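Jakab publishes November reading of Drenton Downturn Indicator

Drenton, Thursday, November 24, 2022

Jakab, the economic research firm, has published the latest monthly reading of its Drenton Downturn Indicator. The indicator puts the chance of a regional recession in the next 12 months at 47 per cent. It is the highest reading since the series was relaunched in March.

The indicator covers the Drenton area and the neighbouring district of Kakevwood. It draws on a survey of local firms, together with figures on job adverts, business borrowing costs and commercial property lettings. A total of 702 firms answered the survey for this edition. Replies came from shops, builders, hauliers, food producers, care providers and office-based services.

Firms were asked about orders, staffing, prices and spending plans. Orders weakened in most of the trades covered. Builders and furniture retailers gave the lowest scores, and both groups mentioned customers putting off larger purchases until they know what their mortgage payments will be. Food producers reported steady orders but said that energy and packaging costs were still going up.

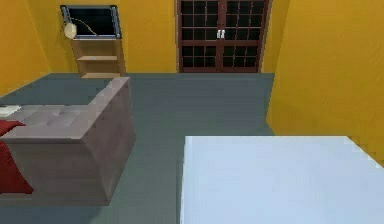
Hiring plans have held up better than orders. Most firms expect to keep the staff they have over the winter, and care providers and hauliers are still trying to fill vacancies. Few firms in any trade plan to add new posts before the spring. Job adverts in Kakevwood fell for the second month running, while those in Drenton itself were little changed.

Borrowing costs made the largest contribution to the rise in the indicator. Firms with variable-rate loans said that interest payments were taking up a bigger share of their income than they had budgeted for. Smaller firms were more likely to say they had dropped plans to buy equipment or move premises. Those with fixed-rate loans ending next year listed refinancing as their main worry.

Price pressures showed some signs of easing. The share of firms planning to raise prices in the next three months went down, although it is still high compared with earlier readings. Retailers said they had less room to pass on costs than they did in the summer.

The indicator is a measure of probability. It does not say how deep or how long a downturn might be, and a single month's reading can be revised when late survey replies and updated lettings figures come in. The October reading has been revised slightly upwards in this edition.
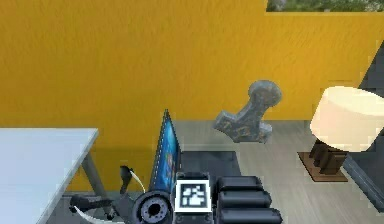 The calculations are carried out using Premix, Jakab's own forecasting model. Premix uses 10 input series, each of which is weighted according to how well it has tracked past slowdowns in the area. The weights are reviewed once a year. The next review will look at whether office lettings should keep their present weight now that more firms have staff working from home for part of the week.

The full report includes tables by trade and by size of firm, a note on method and the complete back series. It can be downloaded free of charge from the Jakab website. Printed copies are available on request from the Drenton office.

The next reading will be published in December. Firms in Drenton and Kakevwood that would like to join the survey panel can register through the website. The questionnaire takes 10 minutes to complete and individual replies are kept confidential.

Notes to editors

Jakab is an independent research firm based in Drenton. It publishes regular reports on the local economy, housing and employment.

Charts and data tables may be reproduced if Jakab is credited as the source. Media enquiries should be sent to the Jakab press office.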